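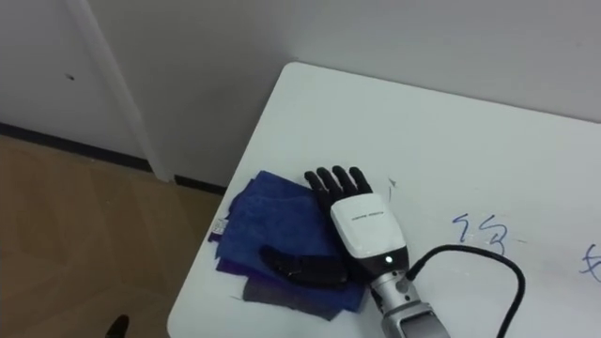 How often does the folding room get checked? Once a week, before the first load comes up, and again after any spill or complaint.

**Folding room, Wultside. Wed 4 May. Checked by H. Grabner, in a rush, sorry for writing**

**Tables**
- [x] Tops wiped down. Marks that don't come off with the spray, leave them, don't scrub with the green pads, they take the shine off
- [x] Legs tight, no rocking
- [ ] Edges smooth. Long table by the door has a chip underneath, snags towels. Tape on it for now. Silvan to sand
- [x] Pushed right back to wall, nothing fallen down behind

**Cloths and linen**
- [x] Folded stacks no higher than the shelf line
- [x] Care labels still on and readable. If the label's gone, wash cool and put in the odds bin
- [ ] Blues kept apart from greys. Mixed AGAIN in the second cupboard, I re-sorted half then the phone went
- [x] No damp ones put away. Felt the bottom of each pile not just the top

**Floor and leads**
- [x] Walkway clear to fire door
- [ ] Leads off the floor. Steam iron lead still trailing, someone will go over it. Hook is in the drawer, needs 2 screws
- [x] Plugs not warm, no scorching on sockets
- [x] Mat flat at the sink end

**Fire and first aid**
- [x] Extinguisher pin in, tag in date till November
- [ ] First aid box: plasters low, burn gel missing. Khairul has asked Fleten for more, up to 10 days he says
- [x] Exit sign lit

**Comments**
Iron lead is the one that matters, do it before the afternoon shift pls. Chip can wait a bit if the tape holds.

Cupboard labels fading, Kári to reprint. Bigger leters this time.

Ferdinand, the bin with the cracked lid is still in use. Out today please.

Open: 4. Recheck Friday, K.S. to sign.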